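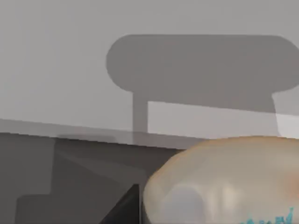

From: Teodoro Figueroa
To: Skerside Bakers list
Date: Mar 6, 2020
Subject: Re: waffles that stay crisp??

Hi all,

Oh, I have opinions on this one! I've been making yeasted waffles on and off since last July, when my sister talked me into doing brunch for her whole choir (never again, well, maybe again), and I must have gone through every trick going.

Güneş wrote:
> My waffles come off the iron lovely and then go floppy before
> I can get everybody to the table. I use buttermilk, two eggs, and
> a stick of melted butter. Is it the batter or is it me?
> Also, does anyone still have the rye version from the
> Sornedport bake sale?

It's probably the stacking, Güneş! Don't pile them on a plate. Put them straight on a wire rack in a low oven, one layer, and they'll hold for a good while. I also swap 40 grams of the flour for cornstarch, and I beat the whites separately if I'm feeling ambitious, which on a weekday I am not.

For the yeasted kind I mix everything but the eggs the night before, cover the bowl, and leave it in the fridge. In the morning I take it out 30 minutes ahead, stir in the eggs, and get the iron properly hot.
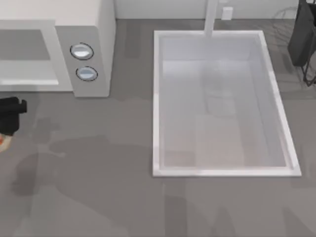 Can you freeze them once they're cooked?

Cool them all the way on the rack first, then freeze them flat and bag them up, and they go straight into the toaster from frozen. My last batch made 14 and we ate 9 the same morning, so I can't say much for how they keep past a week.

I do have the rye recipe somewhere, on the back of a Bidum flour bag. It takes a spoonful of molasses and more salt than you'd think. I'll type it up over the weekend.

Teodoro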